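This website uses cookies to improve your visit. Accept / Manage settings

Recording suture demos for the Tarnum set, quick version

Nives Farina, Golell training bench. Updated 2/23/23

Start both streams before you touch the handles. Wrist cam and fixed cam. Check the clocks match, if they're off by more than 2 frames stop and resync. Load the Wendham task file, pick "needle pass" or "knot", not both in one take.

Wrist view first. Needle tip has to be in view when you hit record. 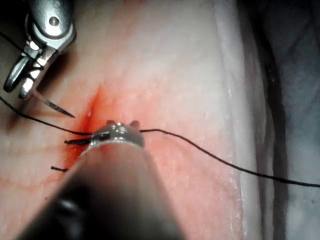 Wrist cam: needle in the grasper, thread held at the silver tip.

Old tails are fine, leave them. Blood on the surface, fine too, the model needs it. Go slow near the puncture. If you drop the needle keep recording and tag it "drop", we want the recoverys as well.

Then the fixed view. Both arms in the light, jaws not hidden behind eachother. Thread all over the place is normal.

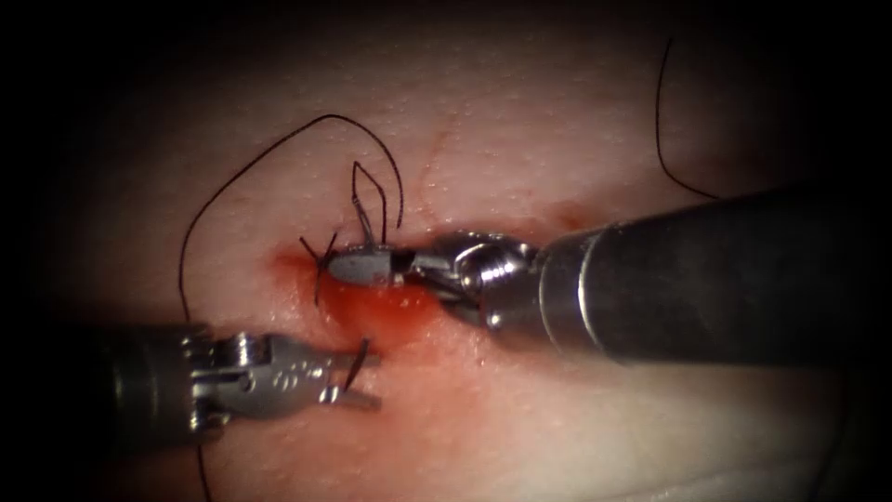
Page 17

For knots, label start when the thread is first gripped, label end when both jaws let go. Anything in between gets one tag only: loop, pull, regrip.

Throw out a take if one stream is missing or the handle log has gaps. Nothing else. Ugly takes stay in.

Save to the Du drive, operator initials plus take number. We have 2272 takes so far, 188 still with no labels, so please do yours same day. Then reset the arms, next take.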